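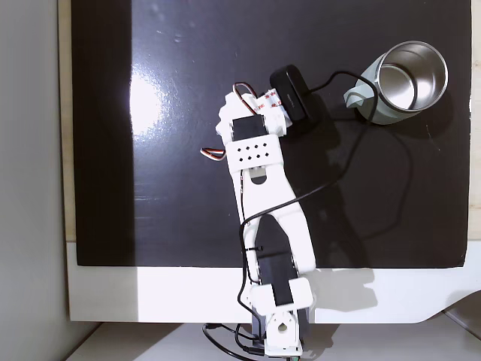 Welumano Community Help
Small Arms and Bench Equipment — Faults and Safety

Gripper closes on a cabled device and does not release after a servo overload

Posted by Nadhirah Rondonuwu

I supervise the equipment bench at a teaching workshop and am writing to request advice on a fault that has now occurred on 2 occasions with the same arm. The arm is a small servo-driven unit with white plastic brackets, mounted at the edge of a glossy black board. It is operated through the Cluvedar control package, using a recorded routine in which the gripper takes hold of a small black device with a cable attached and moves it a short distance across the board.

On the first occasion, in July, the gripper closed on the device and the routine proceeded normally until the arm began to turn. The cable of the device had come to lie across the upper link. As the arm turned, the cable tightened, the arm stalled, and the software reported an overload at the wrist. I pressed the stop control on the screen. The arm stopped, but the fingers remained closed, and the wrist servo became too warm to touch comfortably. I removed power at the wall after up to 6 minutes, during which time I was attempting to open the gripper through the software.

On the second occasion the sequence was the same, except that the arm dropped when power was removed and a student had a hand near the elbow. There was no injury. I have nevertheless withdrawn the arm from use until the matter is understood.

The servo wires at the gripper leave the bracket in open loops, and a cable is held by a small black tie on the left side of the arm, near the upper end of the servo on the lower link. I have not altered either of these. A pale green mug with a stainless steel interior is kept on the board as a second object for the routine, and the cable of the device tends to settle near its handle.

I would be grateful for guidance on three matters. First, whether the closed gripper indicates a defective servo or is the expected behavior after an overload. Second, whether there is a safe order in which to stop the arm and free the object. Third, whether the arm may be returned to use with cabled objects at all. Our written procedure is due for revision and I would prefer to have it correct.

Reply from Whitlock Bench Services

Thank you for the detailed account. The behavior at the gripper is consistent with a held position command and does not by itself indicate a defective servo. In many installations the on-screen stop ends the routine but leaves every joint energized at its last commanded position. If the last command to the gripper was to close beyond the width of the object, the gripper will continue to press until it receives a different command or loses power. Heat is the usual result.

The following order is recommended for an arm of this size.

Keep all persons clear of the arm, including the space beneath the elbow and the upper link.

Support the upper link with a padded block or a purpose-made rest. Do not use the hand. The rest should be within reach before any routine is started.

Remove power from the servos at a physical switch. A switch on the servo supply is preferable to the wall outlet, as it leaves the controller running and preserves the fault record.

Allow the servos to cool. We use 18 minutes as a fixed period in our own shop and do not shorten it.

Open the fingers by hand, gently, with the power still off. If they do not move under light pressure, unfasten the finger from its horn. Forcing the gear train will strip it.

Remove the object and its cable completely before power is restored. Some controllers send the joints back to their last position immediately upon starting, and an arm that is still tethered will repeat the fault.

With regard to the settings, the closing position should be reduced until the fingers only just hold the device. If your version of Cluvedar permits a torque limit on the gripper, it should be set separately from the limits on the other joints. We begin at 28 percent and increase it only if the object slips. Please record the value in your procedure, as it will be lost if the servo is replaced.

An inspection of the wrist servo is also advised. After two stalls under load, the output gear should be checked for play with the power off. Any roughness or clicking is sufficient reason to replace it.

Reply from skerkero_user

We had the same thing. New servo fixed it. Also tape the cable down.

Reply from Welumano Help Desk

The previous reply requires some qualification. Replacement of the servo may be justified if the gears are worn, but it will not correct the cause described by the poster. A new servo given the same closing command will hold in the same manner.

Taping the cable to the board is also not recommended where the device is to be moved. A taped cable has a fixed length available to it, and when that length is used the arm will pull against the tape. Sufficient slack should be provided for the whole of the movement, and the cable should be led away on the side opposite to the direction in which the arm turns. It should not cross any link of the arm at the start of the routine. Tall objects should be moved well outside the path of the cable, as a handle can catch it.

It is also advisable to walk through the routine once at the lowest available speed with the gripper open, observing the cable — and the arm's own wiring — at each extreme of travel. Open loops of servo wire near the fingers should be secured with enough slack for the wrist to turn fully.

On the third matter, we see no reason to exclude cabled objects permanently. The arm should remain out of use until a physical switch and a rest are in place and the wrist servo has been inspected. Students should be shown the switch before their first session.

Comment from Nadhirah Rondonuwu

I thank both correspondents. The wrist servo has play in the output gear and a replacement has been ordered. The switch will be fitted on the servo supply at the front of the bench. I will report the gripper setting on this page once the arm has been tested with the device in place.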